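# About Numano

Numano is a small school for cooking and kitchen words. We teach adults who came to a new country and want to feel at home in a kitchen where every label, knob and drawer has a different name than before. We also have a group for children in the afternoon, with toy food and real dishes on the same table.

The school started in one rented room on Murgate Street, behind a shop that sold buttons. We had two tables, one sink and a box of dishes that friends did not want anymore. The first course had more students than chairs. Now we are in the old Merkex building, on the second floor, with a proper kitchen and a long room for the lessons. The elevator is slow, so please come a little early if you bring heavy bags.

## How we teach

Every course begins at the table, before any cooking. The teacher puts out the things for the day and the students say what they know. One person knows the word for the colander but not for the plate. Another person knows both, and also what her grandmother used instead. We write the new words on paper strips and lay them next to the objects. After this we practice short sentences: pass me the mug, close the oven door, put the banana on the plate.

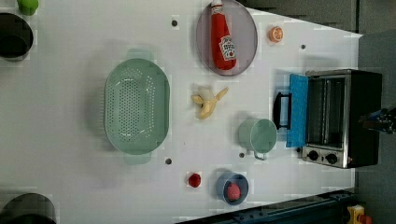
We like toy food for the first weeks. It can be dropped, it does not need a refrigerator, and a grown person who is shy about the language will often laugh when asked to serve a toy banana. Later we change to real vegetables and real heat. Our collection has now 269 pieces, toys and real ones together, and we keep a list of them on the inside of the cupboard door. When something breaks we cross it out in pencil.

Small appliances have their own lesson. Students learn to read the marks on a knob, to ask for a lower temperature, and to explain to a neighbor or a landlord what does not work. Many of them told us this was the lesson they used first.

## The children's group

The children come at 4 p.m. and stay for one hour and a half. They set up a shop or a restaurant, choose who is the cook and who is the guest, and change the roles after the snack. At the end they clear the tables - dishes to the left shelf, food to the baskets, cloths to the hook. We do not hurry this part. Putting things back is also a lesson, and the words for it (under, behind, next to) are difficult in any language.

Parents are welcome to sit in the long room. There is tea.

## The recipe shelf

Next to the window we have a shelf of recipes from our students, in their own handwriting, with the English on the other side. The thickest folder is called Huỳnh, after the family who gave us the first 50 pages. You may copy anything from the shelf by hand or with your phone, but please do not take the pages home.

## Practical things

A new adult course starts each February, and a shorter one in the fall. Around 200 people study with us in a year. Aprons are in the kitchen, so bring only a notebook and closed shoes. If you have an allergy, write it on the form and say it again to the teacher on the first evening.

We accept dishes and baking pans in good condition. Knives we can't take. Please ask before you bring a large appliance, the cupboards are nearly full.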